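Nevanine (software)

Nevanine is a planning and perception package for two-armed tabletop work, first released in May by the Drarno group. It takes in recordings made with hand-held grippers and turns them into motion plans for arms. Its lead author is Aleksandra Pawłowska, who also wrote the manual, a document admired chiefly for its index.

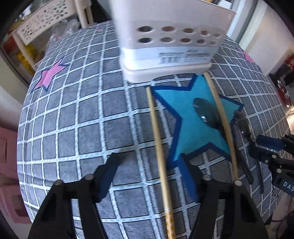
The package grew out of Tsang, an older grasp planner that treated every object as a box. This worked well for boxes. Thin items gave it trouble, and its habit of proposing a grasp through the tabletop is preserved in Nevanine's test suite as case 13.

Perception
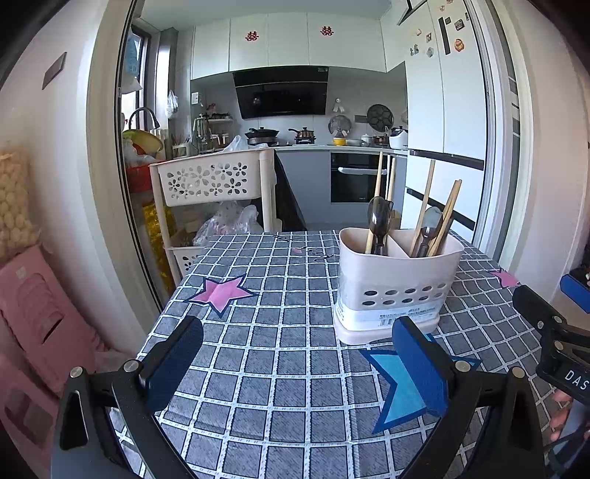
Object poses are estimated per view and then merged across both grippers. The merging step, called Jomness, throws out any pose that only one view supports, a policy that has cost it many perfectly good spoons. Crowded containers are its hardest input. Chopsticks sticking up at various angles from a utensil holder share nearly the same color and width, and early builds liked to report them as a single object with ambitions. Version 2 fits a separate line to each stick before merging.

Planning

The planner splits a task into reach, close, lift and place, and scores each stage on its own. Failed stages are retried with a new approach angle. The default retry limit is 1755, a number the manual calls "generous."

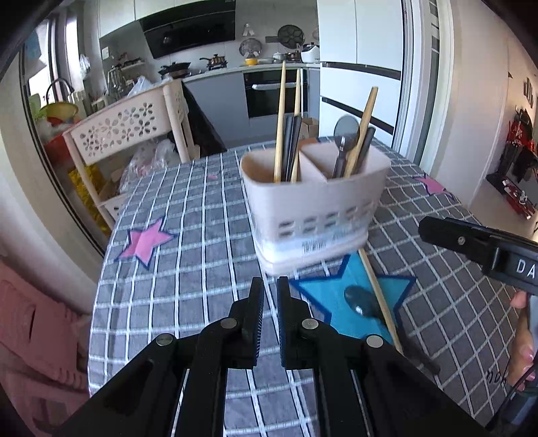 Utensil holder in use, with a spoon and a chopstick lying on the cloth.

Upright placement has its own module, which tracks the tilt of a held object and delays release until the tip is over the opening. Users can turn the delay off. The setting is named "brave."

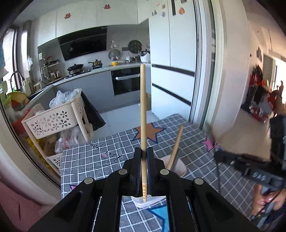

Control is left to the arm's own driver, and Nevanine sends it only timed waypoints and gripper widths. Critics have described this as modular, and also as passing the buck. A force feedback option is listed in the settings menu, where it remains grayed out.

See also: Grasp planning; Motion planning; Pose estimation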